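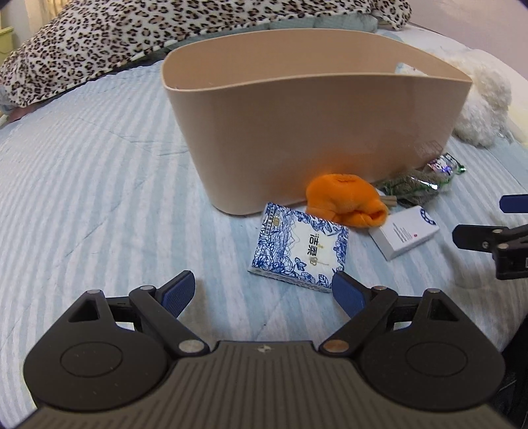 Pindis Ward Results: data card

Version 4, released Saturday, August 22, 2026
Maintainer: Po-yen Choi

Summary

Pindis holds candidate-level results for elections to Cleltico Borough Council, from the first contest after the ward boundaries were redrawn to the by-elections held this February. There are 2489 rows, one for each candidate at each contest, covering 386 contests. Mayoral votes taken inside the chamber are in a separate file and use different columns.

Files

results.csv – one row per candidate per contest
mayors.csv – mayor and deputy for each council year, with proposer, seconder and votes where recorded
wards.csv – ward codes, names, start and end dates
notes.txt – corrections by version

Columns in results.csv

contest_id: ward code, then year, then a letter if there was more than one poll in the year
candidate: surname first, as printed on the notice of poll
party: description on the ballot paper, unaltered
party_group: our grouping, used for totals
votes: whole number, blank if the seat was uncontested
elected: 1 or 0
source: N for official notice, M for council minutes, P for newspaper

Sources

Most rows were typed from the official notices of result. Where a notice was missing we used the minutes of the following council meeting, and failing that the local paper. Of the 2489 rows, 2072 are marked N. The papers kept by the former agent for Schnyder ward were used only to check spellings and are not a source for any vote figure.

Paper records

Notices are sorted by ward, then by year, and each batch is given a number before typing starts. Batch numbers do not appear in the released files. Unsorted paper should be kept in something rigid with an open top and high sides, like the large tan plastic bin shown standing on the striped sheet, and labelled on the outside with the ward code. Spoilt ballot totals were not typed for batches 1 to 9.
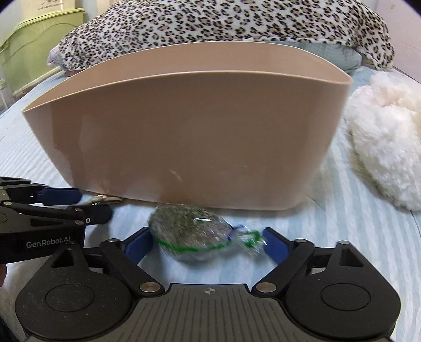 Checks on the typed figures were done by a second reader working from the paper. A sample of 400 rows was read back in full, and every difference was settled against the notice. A sheet that could not be matched to a contest went back to the unsorted pile, for which a wide-mouthed bin like the beige-tan one is deep enough to hide whatever lies at the bottom, so the pile was emptied right out before a ward was closed.

Known problems

Eltel ward has no turnout figures before the boundary change. Two candidates with the same name stood there in different years and share a spelling; use contest_id to separate them. Party changes between elections are not recorded.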